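Print | E-mail

Clearing the Kitchen Table Before the New Year

December 30, 2021

Every year in the slow stretch after the holidays, when the good cookies are gone and the bad ones are still in the tin, I sit down and sort out the paper in our house. I started doing it when we lived over on Sondby Street, in the apartment with the one closet, and I have kept it up through two moves and a great many pots of coffee. Several of you wrote after last December's newsletter to ask how I go about it, so I thought I would tell you, although I warn you that it is not much of a system.

First I bring everything to the table. I mean all of it — the drawer by the phone, the basket in the hall, the folder marked "Important" that has not had anything important in it for years. I used to go room by room, and all that did was move the piles from one end of the house to the other. With everything in one place I can see that I have kept the warranty for a toaster we gave away and three copies of the same letter from the Genlow water office.

Then I make my stacks. Taxes go in one, house and car in another, and anything with handwriting on it goes in a third, which I don't allow myself to read until the end or I would never get up again. Last year I found a recipe card from my aunt for her Amato cake, with a note on the back telling me to stop opening the oven door. (I still open the oven door.)
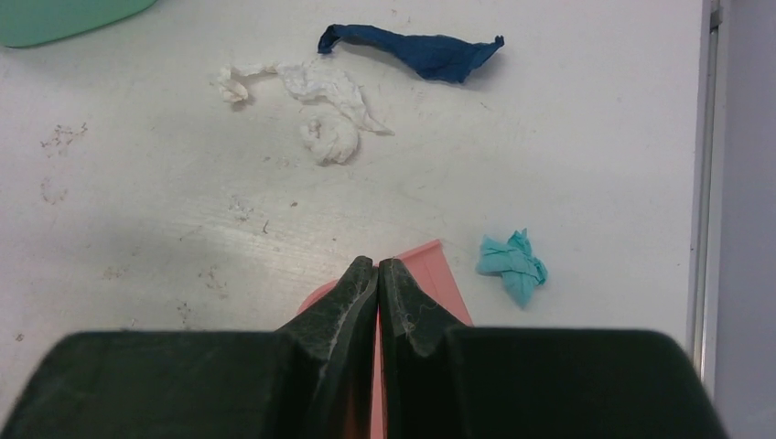 A bit of pink on the table.

The question I hear most is how long to hold on to things. I am no accountant, so please ask yours, but Renzo Sorrentino down at the Grendness branch library has a nice handout on household records and is very patient with people who come in carrying shoeboxes. He gave out 48 copies this fall and has promised to print more. I keep mine taped inside the cupboard door, where it has picked up a little tomato sauce.

For the papers that have to go, please don't put anything with an account number straight into the recycling. The library is taking bags for shredding through the middle of next month, and they only ask that you pull out the binder clips first. Paper clips and staples are fine.

As for the handwriting stack, I put it in a cookie tin and write the year on the lid with a marker. My daughter says I will run out of tins before I run out of letters — she may be right, but we do eat a lot of cookies around here, and there is always room for one more on the shelf over the washer.

Print | E-mail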